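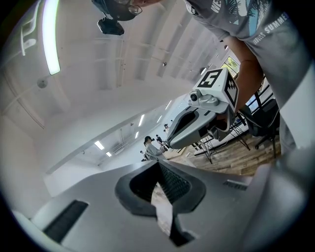
**September, gripper comparison, second notebook**

Right, back on the hand-held pair. I left this too long after the Lunwood session and half my notes from then are unreadable, so I'm writing this one up while I still remember it (tea in hand, 4.40 pm).

What I wanted to know: do the Stemar fingers track as well as the old flat ones, and is the cube worth the extra weight on top? Both tools had the Stemar set on today. Same camera settings on both, exposure locked, and I left the lights as they were because I want to know how it copes with a normal room.

First job was a plain wave-about. Hold still, sweep left, sweep right, tip down, come back to the start and see how far the estimated pose has wandered. I did 10 of these with each set of fingers. The flat ones were fine, a bit dull really. The Stemar ones were fine too until I tipped the tool well over, and then the pose started hopping whenever the side marker was nearly edge-on. It's a lovely crisp marker square-on! But at a shallow angle the solver flips between two answers and you get this horrid little twitch in the trace. I'm fairly sure that's the cube and nothing to do with the fingers, so bother, that's one comparison muddied.

Second job, pick and place with the small foam blocks. 200 grasps with the flat fingers, 200 with the Stemar, split over the afternoon so I wasn't doing all of one while fresh and all of the other while grumpy. I've only gone through the logs quickly, but the pointed tip is much nicer for getting in between blocks that are touching. It's worse on anything wide, where the block pivots round the tip and you end up squeezing a corner. I kept wanting to turn my wrist to make up for it, and that'll show in the data (must look at the wrist angles before anyone trains on this).

Things that annoyed me:

- Trigger on tool B is stiffer than on A. Swapped springs, still stiffer. Might be the pivot pin.
- Clock offset between the two cameras had drifted by 3 frames when I checked at the end. I don't know when it went. Restarted the sync and re-recorded the last batch.
- The fisheye calibration from Lunwood does not carry over. Straight edges near the rim come out bent after undistorting. Redo with the big board, and get the board right out to the edges this time.
- My forearm aches. Tool plus cube plus camera is front-heavy and you feel it after an hour.

I also had a go with the Arabzadeh filter on the twitchy traces. It smooths out the hops nicely but rounds off the quick stops as well, so a sharp put-down looks like a gentle one. I'd sooner fix the marker problem and leave the filter off. Raw and filtered are both saved in the Plondow folder, same names, filtered ones end in _f. Please don't tidy them up!

Next go:

- [ ] recalibrate both lenses
- [ ] try the cube turned 45 degrees on its mount
- [ ] pivot pin on B
- [ ] wide blocks again, slower
- [ ] plot wrist angle, flat against Stemar

If the turned cube still twitches I'll borrow the bigger one from the cupboard and put up with the weight.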